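April, 6 a.m.

Branwen's text came before I had my socks on - Flulto ate breakfast! A whole bowl, then he went looking for the other cat's! After 10 days of coaxing him with warm chicken off a spoon I could have danced. Dr. Landeg says his kidneys look better too, and he's back up 2 ounces.

I'm driving over to Romcombe tonight to see him for myself (bringing the good tuna, obviously).

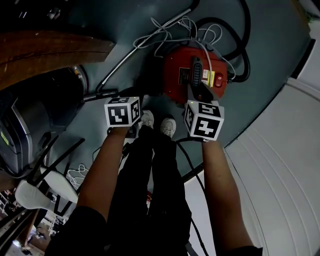
Still one more week of pills, and he spits them out like a champion, but who cares! He's eating!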